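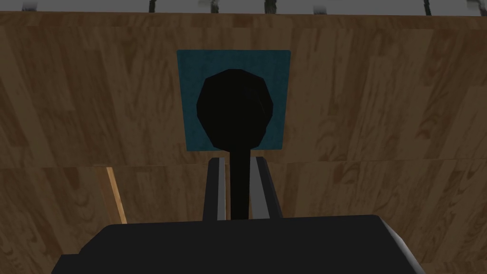 Sim, gripper view. Fingers either side of the black handle, round head over the teal pad.

Notebook, December. Packing bench project, second week on the Emance setup.

Read the Fotier report again before starting. It claims the arm can take over "handle placement" on the Jellness line, and that the people at the bench will be "freed for higher-value tasks." I have asked twice what those tasks are. The answer both times was a slide.

Background, for whoever picks up this book after me. The bench work is taking a long-handled black piece and setting it in its spot so the next person can wrap it. A shift does 4000 of them. 24 people are trained on it across all shifts, and most of them also do wrapping, labels and returns. The plan is one arm per bench, with one person watching two arms. On paper it's a clean swap. I don't believe the paper yet.

Morning. Ran the standard batch with the wrist view open. The approach to the handle looks fine when the gripper comes in square. The handle sits in the gap and there is room on each side. I can see why this made a good demo. What I can't get from this view is depth. The head is nearly a flat black shape in the render, hardly any shading on it, and I would not want to say how far off the table it is. Siu-ming Wu says the controller doesn't need the picture to look nice, it has the pose straight from the simulator. True in here. On the floor it will have a camera and whatever light the bay door lets in.

Put that down as open item one: every good number we have so far comes from runs where the arm is told where the part is.

Batch result: 724 runs, and the summary page calls all but a handful "complete." I went looking for what complete means. It means the run reached its last step without a fault. It does not mean the piece ended up where the wrapper needs it. Those are two separate questions and the report mixes them on the same chart. Wrote to Yip asking for end positions per run. No reply by lunch.

Went down to the bench at break with the laptop and showed the morning's runs to the people there. Worth doing, should have done it in week one. Things they said, as close as I could write them:

– The pieces don't come one at a time. They come in a tangle and half the job is getting one out without dragging three more.
– You turn the handle while you're carrying it. By the time it's down it already faces the wrapper.
– If a head has a burr on it you feel it and toss it. There's no inspection step on the sheet, the hands do it.
– Who clears it when it jams, and does that count as my time or the arm's?

I had no answer to the last one. It isn't in the Fotier report. The report counts the operator watching two arms as half a person per bench, all shift, every shift. If clearing a jam takes both hands, the other arm is running with no one looking at it. Then either it stops too, or we are trusting it more than we have any reason to.

The burr point bothers me most. We have been describing the job as move A to B, and the simulated one is exactly that. If the checking goes away with the hands, it shows up later as returns, and returns is the same crew. So the bench saves time and the back room loses it, and only one of those is on the dashboard.

Afternoon. Tried the wider starting positions. Siu-ming had set these up and I'll give credit, they are a fairer test than what we were sent.

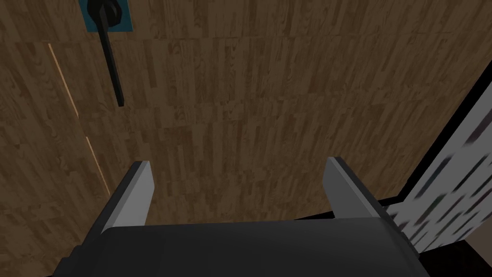 Wider start. Fingers open and empty, black rod and teal plate up at the top left, patterned white panel on the right.

From a start like this one the part is a long way from the grip, and the panel side is close. The right finger has the black edge strip and the panel just behind it. I wouldn't put a person's elbow in there. I asked whether the planner treats the panel as solid. Siu-ming thought so, then checked, and now we both want to check again. Leaving that as open item two. No conclusions from the afternoon runs until it's settled, including the ones that look good.

Also noticed how much plain table there is in these views. The floor has tape guns, gloves, coffee, the other shift's paperwork. A clear bench is a condition of the test, and if it becomes a condition of the job then somebody has to keep it clear. That is work too and it should be costed as work.

I don't want this book to read like I'm against the arm. The reach is bad on that bench. People go home with sore shoulders and have been saying it for years. If the arm took only the far reach and left the sorting and the turning to hands, I'd sign that tomorrow. I suggested it on the 3 o'clock call. Was told it "doesn't meet the headcount case." So now at least we know which case we are being asked to meet.

Numbers to chase: 1527 appears in the report as pieces per shift per arm. No source given, no downtime stated. Two arms at that rate don't reach 4000, and neither do the two arms plus a person who is only allowed to watch. Either there is a third arm missing from the drawing or somebody plans to run the shift longer. Ask Fotier directly, in writing.

Next:
End positions from Yip, again.
Panel collision check, with Siu-ming.
Rerun the standard batch with the part pose made noisy. Start small.
Add a second part touching the first. Even one would tell us something.
Ask the bench crew to pick two people to sit in on the January review. Paid time, not their break.

Laptop charger is in the bay office, left-hand drawer.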